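ブリクモント、パートナーとの時間のための潤い用ジェル「Gilel(ギレル)」を9月に発売
「痛い」と言い出せずにいたふたりの寝室に、肩の力の抜けた一本を

2021年7月25日(日曜日)
株式会社Brikmont

株式会社Brikmont(ブリクモント)は、パートナーと過ごす親密な時間のための水溶性の潤い用ジェル「Gilel(ギレル)」を、この9月より全国の取扱店129店舗と自社のオンラインストアで発売いたします。香りをつけていない「Gilel プレーン」と、ほのかに柚子が香る「Gilel ゆず」の2種類で、それぞれにチューブタイプと、使い切りの小袋タイプをご用意しました。夏の暑さがようやくやわらいで、夜に窓を開けて眠れるようになり、そういえば最近ふたりでゆっくり話していなかったな、と思い出すような季節に、そっとお手元へお届けできればと願っております。

開発のきっかけは、お客様窓口に届いた一通のお便り

Brikmontはこれまで、入浴剤やボディクリームなど、一日の終わりに体をいたわるための品々をこつこつと作ってまいりました。どれも地味な商品ばかりで、テレビで大きく宣伝するようなものでもないのですが、おかげさまで長く使ってくださるお客様に恵まれ、窓口には季節ごとにたくさんのお便りをいただきます。入浴剤の感想のあとにお孫さんの話が便箋いっぱい続いていたり、ボディクリームのふたが固いというお叱りのあとに「でも香りは好きです」と小さく添えてあったりして、社員一同、お昼休みに回し読みするのを楽しみにしております。

そのなかに、あるとき、こんなお便りがありました。出産を終えてしばらくたち、夫との仲はとてもよいのだけれど、いざそういう雰囲気になると痛みがあって、でも痛いと言うと相手が傷つくような気がして、寝たふりをしてしまう。ボディクリームではいけないことは分かっているので、そういうときに使えるものを、いつものお店で、いつもの買い物かごに入れられるような姿で作ってもらえないでしょうか。そう書かれた文字はとても丁寧で、何度も下書きをされたのだろうと思われました。

このお便りを読んで、開発部のNarayanan Rai(ナラヤナン・ライ)が手を挙げました。ライはもともと入浴剤の担当で、とろみのあるお湯がどうすれば心地よく感じられるかを延々と考えているような人間ですが、その日のうちに企画書の書き出しをまとめ、翌朝にはもう上司の机に置いていたそうです。企画書の題は「寝たふりをしなくてよくなるもの」でした。さすがに商品名としては長すぎるということになりましたが、開発チームでは今でもこの題で呼ばれることがあります。

3,423人の方にうかがいました

商品を形にする前に、まずはたくさんの方の声をうかがいたいと考え、自社の会員の皆さまを対象に、パートナーとの親密な時間についてのアンケートを実施いたしました。お答えくださったのは3,423人。質問の内容が内容ですので、どれほどの方にご協力いただけるものかと心配しておりましたが、自由記述の欄までびっしりと書いてくださった方が多く、集計の担当者は毎晩うれしい悲鳴をあげておりました。この場をお借りして、あらためてお礼を申し上げます。

結果を見ますと、痛みや乾きが気になったことがあるとお答えになった方のうち、7割の方が「相手に伝えたことがない」を選んでいらっしゃいました。理由としては「雰囲気をこわしたくない」「相手のせいだと思われたくない」「どんな言葉で言えばよいか分からない」といったお答えが目立ちます。一方で、パートナーの側からも「つらそうに見えるときがあるが、聞いてよいものか迷う」「自分の何がいけないのかと考えてしまう」というお声をたくさん頂戴しました。お互いに相手を思いやって黙っていらっしゃるご様子が目に浮かぶようで、読んでいて胸がきゅっとなったと、社内でもしばらくその話ばかりしておりました。

また、潤い用の商品を使ってみたいと思ったことがある方に、これまで買わなかった理由をおたずねしたところ、「パッケージが派手で、レジに持っていく勇気がない」「どれを選べばよいか分からない」「べたつきそう」「家のどこに置けばよいのか困る」というお答えをいただきました。この最後の「どこに置けばよいのか」というお悩みは、正直なところ私どもには盲点で、以後の開発を大きく動かすことになりました。
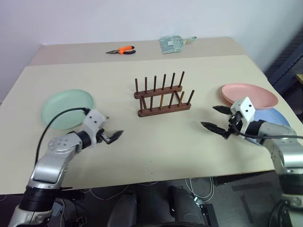
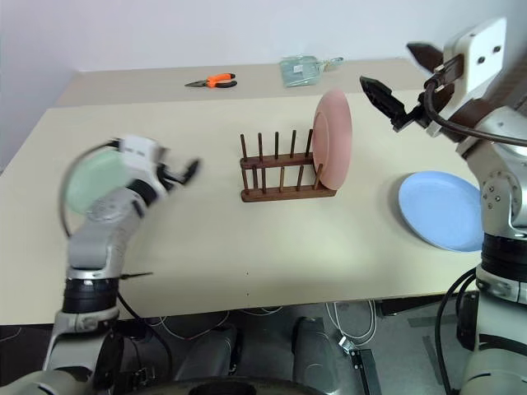 Gilelの容器は、こうしたお声を受けて、寝室や洗面所に出したままにしておいても気にならない姿を目指しました。ハートの模様も、きらきらした文字も入れておりません。チューブは自立する形で、ふたを下にして立てておけますので、残りが少なくなってきても最後まで使っていただけます。いちばん時間がかかったのは色選びで、薄紫や珊瑚色の案も最後まで残っていたのですが、決め手になったのは、毎日見ていても疲れない、食器のような色がよいというライのひとことでした。そうしてたどり着いたプレーンの色は、2枚目の写真のお皿のような明るいミントグリーンです。ゆずのほうは、それに合わせてごく淡い黄色にいたしました。2本を並べて置いていただくと、なかなかかわいらしいものです。外箱も同じ色でそろえ、表の面には商品名だけを小さく記しています。使い方や成分などの必要な表示は、すべて裏と側面にまとめました。

さらりと伸びて、あとはお湯で流すだけ

中身についても、少しお話しさせてください。Gilelは水溶性のジェルです。指にとるとふるりとした弾力があり、手のひらで温めていただくうちにゆっくりとほどけて、なめらかに広がります。試作の段階では、伸びがよいものはすぐに乾いてしまい、乾きにくいものは糸を引いてべたつくという具合で、ライはずいぶん頭を抱えておりました。入浴剤で培ったとろみの調整のノウハウがここで役に立ち、さらりとしているのに頼りなくない、ちょうどよいところに落ち着かせることができました。

水溶性ですので、ラテックス製のコンドームと一緒にお使いいただけます。アンケートの自由記述には「ベビーオイルやハンドクリームで代用したことがある」というお声もありましたが、油分を含むものはラテックスを傷め、破れの原因となることがあります。望まない妊娠や性感染症を防ぐためにも、どうか油性のものでの代用はお控えくださいますようお願いいたします。なお、Gilelそのものには避妊や感染予防の働きはございません。コンドームなど、おふたりに合った方法とあわせてお使いください。

使ったあとはぬるま湯で洗い流していただけます。シーツについてしまった場合も、まずは水で軽くつまみ洗いをしていただき、そのあといつもどおり洗濯機へどうぞ。翌朝のお洗濯が億劫で、というお声も意外なほど多かったものですから、生地を替えては汚しては洗い、という確認を、開発チームの若手が根気よく続けてくれました。

「ゆず」の香りについて

香りつきを出すかどうかは、社内でもずいぶん意見が分かれました。余計なものは入れないほうがよいという声ももっともですし、香りがあると気持ちが切り替わってよい、という声にもうなずけます。結局、迷ったときは2種類作ろうということになり、プレーンとゆずがそろって並ぶことになりました。ゆずの香りは、ふたを開けたときにふわりと立って、あとには残りすぎない程度の、ごく控えめなものにしています。冬至のお風呂を思い出すとおっしゃる方もいらっしゃれば、おうどんが食べたくなったとおっしゃる方もいらっしゃいました。どちらも、くつろいだ気分になっていただけたものと前向きに受けとめております。香りに敏感な方や、肌がゆらぎやすい時期の方には、プレーンをおすすめいたします。

話しはじめるための小さな冊子「Pillai(ピライ)」をお付けします

Gilelのチューブタイプには、「Pillai(ピライ)」と名づけた小さな冊子をお付けします。商品の説明書とは別の、おふたりで読んでいただくための読み物です。「今日は眠いだけの日」「くっついていたいけれど、それだけがいい日」「少し痛いので、ゆっくりがいい日」など、言葉にしにくい気分を短い文章にして並べてありますので、口に出すのが照れくさいときは、そのページを開いて枕元に置いていただくだけでもかまいません。アンケートで「どんな言葉で言えばよいか分からない」とお答えくださった皆さまへの、私どもなりのお返事のつもりで作りました。

文章はライが下書きをし、社内の皆で読みあわせをしながら直していきました。会議室で同僚を前に音読するのはなかなか勇気のいる作業で、初めのうちは耳まで赤くなっている者もおりましたが、回を重ねるうちに「この言い方だと責められているように聞こえる」「ここは『お願い』より『うれしい』のほうがいい」と、真剣な意見が飛びかうようになりました。恥ずかしさというのは、声に出しているうちに少しずつ薄まるもののようです。冊子のおしまいには、痛みが続くときや出血があるときには婦人科などの医療機関にご相談いただきたいことも、やさしい言葉で書き添えました。

開発担当 Narayanan Raiより

「私はずっとお風呂のお湯のことを考えてきた人間ですから、この企画に手を挙げたとき、家族にもたいへん驚かれました。ですが、一日の終わりに体がほっとする、という点では、お風呂もGilelも私の中では地続きなのです。お便りをくださった方には、試作品が仕上がったところで真っ先にお送りしました。後日いただいたお返事には、ジェルのことは一行だけで、あとはご夫婦で久しぶりに夜ふかしをしてお話をされたことが、長々と書かれていました。私はそのお返事を、今も手帳にはさんで持ち歩いています。うまくいかない夜があってもいいと思います。そんな夜にも、笑ってチューブのふたを閉めて、おやすみと言いあえるような、そういう存在になれたらうれしいです」

発売を記念した相談会について

発売に合わせ、直営店のPrindgate(プリンドゲート)では、Gilelの手ざわりをお試しいただけるコーナーを設けます。手の甲に少しとって、伸び具合や香りをお確かめいただくだけの、ごく気軽なものです。お買い物のついでに、どうぞお立ち寄りください。あわせて、助産師の方をお招きし、産後や更年期の体の変化についてゆっくりお話をうかがう相談会も予定しております。おひとりでも、おふたりでも、お友達同士でもご参加いただけます。お顔を合わせるのはちょっと、という方のために、オンラインでのご参加も承ります。日時とお申し込みの方法は、決まり次第、オンラインストアのお知らせ欄でご案内いたします。

なお、店頭でお求めの際は、ご希望に応じて無地の紙袋にお入れいたします。オンラインストアからのお届けも無地の箱を使用し、送り状の品名は「化粧品」と記載いたしますので、ご家族と一緒にお住まいの方もご安心ください。

商品概要

商品名:Gilel(ギレル)
種類:プレーン(無香料)、ゆず
形状:チューブタイプ、使い切り小袋タイプ(7包入り)
付属品:冊子「Pillai(ピライ)」(チューブタイプのみ)
発売時期:9月
取扱い:全国の取扱店129店舗、自社オンラインストア

ご使用上のお願い
お肌に傷やはれもの、湿疹などがあるときはご使用にならないでください。ご使用中に赤み、かゆみ、刺激などがあらわれた場合は使用を中止し、医師にご相談ください。妊娠中の方、治療中の方は、あらかじめかかりつけの医師におたずねください。小さなお子様の手の届かないところに保管し、小袋タイプは開封後すみやかに使い切ってください。

報道関係の皆さまへ
サンプルのご希望、開発担当者への取材のお申し込みは、株式会社Brikmont広報担当までお寄せください。冊子「Pillai」のみのご請求も歓迎いたします。アンケートの集計結果につきましても、ご希望の方に資料をお送りしております。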